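Billunora Community Hall
Minutes of the furniture and fittings meeting, September

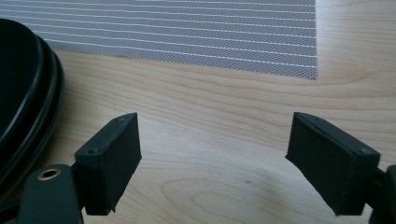

Present: Trevor Carrier (chair), Lise Doucette (minutes), Ullolside playgroup, craft night, seniors' lunch. Apology received from the book club.

Meeting opened at 7.10 pm.

1. Previous minutes
Accepted with one correction. The kitchen tap was fixed by the plumber, not by Trevor.

2. Tables
Most of the meeting was spent on the tables. Lise read out the two quotes for the main room.

Skodetti can sand and recoat the existing wooden tops for $628, with pickup and return included. They would need them for two weeks. Sirko quoted for new folding tables with white tops, at a higher price and with delivery extra.

Craft night would like to keep the wood. The pale colour is easy to work on and the grain doesn't show every pencil mark. The playgroup asked whether a recoated top would stand up to paint and glue. Trevor said Skodetti had told him to wait a full week before using it for anything wet, and to wipe up glue before it sets.

Seniors' lunch said the height suits them and they don't want folding legs. They have had trouble with folding legs before, at the old hall.

There was some discussion about whether a clear matte or a satin finish would be better. Satin is easier to wipe. Matte has less glare from the ceiling lights. Agreed to go with matte.

Moved that the Skodetti quote be accepted. Carried.

Action: Lise to book the work for the school holidays, when the playgroup isn't meeting.
Action: Trevor to ask Sirko about hiring folding tables for those two weeks.

3. Table coverings
The playgroup has a roll of oilcloth it is willing to share. Craft night will cut it to size and hem the ends. Hot dishes are to go on the cork mats in the second kitchen drawer - please put them back there afterwards.

Money for more cork mats was approved, up to $60.

4. Chairs
19 chairs need new rubber feet. Trevor has a bag of them but they may be the wrong size. He will try one and report back. Until then, please lift chairs when moving them and don't drag them, as the floor near the stage is already marked.

5. Other business
The book club asked by email whether it could move to the small room in winter. No objections. The heater in there is slow, so it should be switched on half an hour ahead.

The key to the supply cupboard is missing again. Lise has the spare.

Meeting closed at 8.25 pm. Next meeting to be set once Skodetti confirms the pickup date.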